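슬라비차 스토야노비치를 만나기로 한 오후 네 시, 드래데일의 골목에는 벌써 귤 껍질 냄새가 돌고 있었다. 11월이면 이 동네 사람들은 창가에 껍질을 널어 말린다. 나는 지난 몇 년 동안 그의 감귤 코디얼에 푹 빠져 살았고, 솔직한 마음으로는 인터뷰보다 한 잔 얻어 마실 생각에 더 들떠 있었다. 코디얼이란 과일과 설탕, 산을 섞어 만든 농축 음료로, 물이나 탄산수에 타서 마신다. 설명은 이렇게 간단한데 맛은 도무지 간단하지가 않다!

그는 문을 열자마자 인사 대신 껍질 한 조각을 내밀었다.

"일단 씹어 봐요. 쓴맛이 먼저 오고, 꽃향기가 나중에 와요. 저는 그 순서가 좋아서 이 일을 시작했어요."

정말 그랬다. 혀끝이 아릴 만큼 쓰다가 몇 초 뒤에 코 뒤쪽으로 향이 확 올라왔다. 내가 눈을 동그랗게 뜨자 그는 손뼉을 치며 웃었다.

슬라비차가 쓰는 과일은 자디르빌에서 온다. 바다를 마주 본 비탈에 오래된 쓴오렌지 나무가 줄지어 선 마을인데, 한때는 아무도 열매를 따지 않아 길바닥에 굴러다녔다고 한다. 생으로 먹기에는 너무 시고 쓰기 때문이다. 그는 스물몇 살 때 친구 집에 놀러 갔다가 그 길을 걸었고, 주머니가 늘어지도록 열매를 주워 왔다.

"첫 병은 끔찍했어요. 하얀 속껍질까지 다 넣었거든요. 약 같았죠. 그런데 버리지를 못하겠더라고요. 한 숟가락씩 계속 떠먹었어요, 찡그리면서요."

그때부터 그는 공책을 쓰기 시작했다. 지금까지 적은 배합이 모두 536가지다. 공책을 넘겨 보니 설탕물 얼룩 때문에 종이가 서로 붙은 데가 많았고, 어떤 쪽에는 숫자 없이 "다시는 하지 말 것"이라고만 적혀 있었다. 무엇을 했던 거냐고 묻자 그는 잠깐 천장을 보더니 회향 씨를 볶아서 넣은 날이라고 털어놓았다. 나는 그게 꽤 맛있을 것 같은데, 본인은 단호했다.

가장 자주 만드는 배합은 116번이다. 껍질을 설탕에 버무려 하룻밤 두고, 다음 날 배어 나온 기름진 시럽에 즙을 붓는다. 불은 쓰지 않는다.

"끓이면 마멀레이드 냄새가 나요. 마멀레이드도 좋아하지만 병을 열었을 때는 나무 냄새가 나야 해요. 잎을 손으로 비빈 냄새요. 열을 주면 그게 제일 먼저 도망가요."

설탕은 과일 1킬로그램에 600그램을 넣는다. 요즘 나오는 음료에 비하면 많다는 소리를 종종 듣지만 그는 줄일 생각이 없다. 어차피 물을 타서 마시는 것이고, 단맛이 든든하게 받쳐 주어야 쓴맛이 심술을 부리지 않는다는 것이다. (나는 이 "심술"이라는 표현이 너무 마음에 들어서 그날 이후로 커피를 마실 때도 써먹고 있다.)

이야기가 물로 넘어가자 목소리가 한 톤 높아졌다. 그는 수돗물, 샘물, 탄산수를 차례로 놓고 같은 코디얼을 타서 맛보게 하는 것을 무척 좋아한다. 손님이 오면 꼭 하는 의식 같은 것이다.

"사람들은 과일 이야기만 해요. 그런데 잔의 대부분은 물이잖아요! 센물에 타면 끝이 뭉툭해져요. 단물에 타면 향은 선명한데 좀 외롭고요. 탄산은, 음, 탄산은 반칙이에요. 뭐든 맛있어지니까."

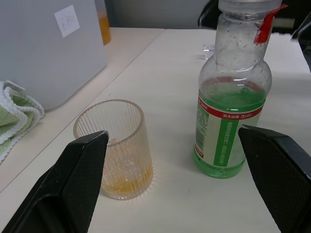
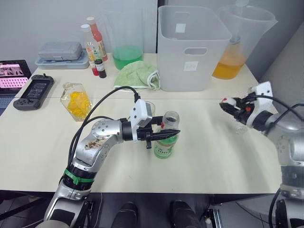 비율은 어떻게 잡느냐고 물었더니 정답을 줄 수 없다며 고개를 저었다. 처음 마시는 사람에게는 코디얼 하나에 물 여섯을 권하고, 그다음부터는 알아서 하게 둔다. 그의 오랜 동료 덩링윈은 하나에 셋으로 탄다고 한다. 듣기만 해도 턱이 당기는 농도다.

덩링윈은 발효를 맡고 있다. 두 사람은 발라다리에서 열린 식초 강습에서 만났다. 슬라비차는 식초가 싫어서 갔고, 덩링윈은 단것이 싫어서 갔단다. 무슨 말인지 몰라 되물으니 둘 다 자기가 못 견디는 맛을 한 번쯤 제대로 배워 보고 싶었다는 뜻이었다. 강습 마지막 날 둘은 남은 재료를 한데 부어 슈럽을 만들었다. 과일 시럽에 식초를 섞은, 새콤하기가 이루 말할 수 없는 옛날식 음료다.

"링윈이 한 모금 마시고 아무 말도 안 했어요. 한참 있다가 잔을 다시 내밀더라고요. 그걸로 됐죠."

그 뒤로 나온 것이 226번, 감식초를 넣은 쓴오렌지 슈럽이다. 나는 이걸 마셔 보고 의자에서 반쯤 일어났다. 첫맛은 쨍하고, 가운데는 곶감처럼 묵직하고, 삼키고 나면 후추 비슷한 것이 남는다. 후추는 들어가지 않는다. 슬라비차도 그 맛이 어디서 오는지 모른다고 했는데, 모른다는 말을 이렇게 신나게 하는 사람은 오랜만에 봤다.

실패담도 아낌없이 들려주었다. 재작년 여름에는 병을 너무 일찍 막는 바람에 선반 한 칸이 밤새 차례로 터졌다. 새벽 세 시에 첫 소리를 듣고 도둑인 줄 알고 빗자루를 들고 내려갔다고 한다. 벽에 튄 시럽 자국은 아직도 남아 있고, 여름이면 그 자리에 개미가 줄을 선다.

"링윈은 페인트를 칠하자고 하는데 저는 싫어요. 그 벽 앞에 서면 병마개를 한 번 더 확인하게 되거든요. 그리고 색이 예뻐요."

요즘 그가 매달리는 것은 샤라는 이름의 작은 과수원에서 보내오는 풋귤이다. 그곳을 가꾸는 쑹시멍은 솎아 낸 열매를 버리기가 아까워 여기저기 편지를 썼고, 답장을 보낸 사람이 슬라비차였다. 풋귤은 즙이 적고 껍질이 단단해서 손이 많이 간다. 강판에 갈면 손톱 밑이 며칠씩 초록빛이다. 그래도 향이 얼마나 날카로운지, 그가 내 앞에서 껍질을 꺾자 옆방에 있던 사람이 무슨 냄새냐고 물으러 왔을 정도다.

"시멍은 제 배합이 너무 얌전하대요. 나무는 그렇게 얌전하지 않다고요. 그 말을 듣고 소금을 넣어 봤어요. 아주 조금. 그랬더니 갑자기 바닷가가 되는 거예요."

집에서 만들어 보려는 사람에게 해 줄 말을 부탁하니 대뜸 칼 이야기부터 꺼냈다. 감자칼로 껍질을 두껍게 벗기면 흰 부분이 따라오니 잘 드는 작은 칼로 천천히 저미라는 것이다. 레몬이든 자몽이든 가까운 가게에서 파는 것이면 된다. 설탕은 흰 설탕. 갈색 설탕을 쓰면 향이 설탕 뒤로 숨는다. 거른 다음에는 냉장고에 넣고 두 주 안에 마신다.

"두 주를 넘길 걱정은 별로 안 해도 돼요. 식구가 있으면 사흘이에요. 우리 집에서는 이름표를 붙여 놔도 소용이 없었어요."

남은 껍질은 어떻게 하느냐는 물음에는 부엌 전체를 가리키는 것으로 답을 대신했다. 말려서 차에 넣고, 소금과 빻아 생선에 뿌리고, 설탕에 굴려 아이들에게 준다. 최근에는 콩을 삶을 때 한 조각 넣는 법을 이웃에게 배웠다며 내 수첩을 가져가 직접 적어 주었다. 콩 한 컵에 엄지손톱만 한 조각 하나, 물이 끓은 뒤에 넣을 것. 집에 와서 그대로 해 보았는데 냄비 뚜껑을 열 때마다 기분이 좋아서 쓸데없이 여러 번 열었다.

다음 계획을 묻자 슬라비차는 자디르빌에 다시 갈 거라고 했다. 꽃이 필 때 가서 이번에는 열매 대신 꽃을 담그고 싶단다. 꽃은 하루만 지나도 색이 변하기 때문에 나무 밑에서 바로 설탕에 재워야 한다. 항아리를 어떻게 들고 갈지가 문제라 요즘은 기차 짐칸의 크기를 알아보는 중이다.

일어서려는데 그가 풋귤 두 알을 내 외투 주머니에 넣어 주었다. 하나는 오늘 먹고 하나는 노래질 때까지 두었다가 먹어 보라고 했다. 두 번째 것은 아직 내 책상 위에 있고, 꼭지 쪽부터 조금씩 색이 돌기 시작했다.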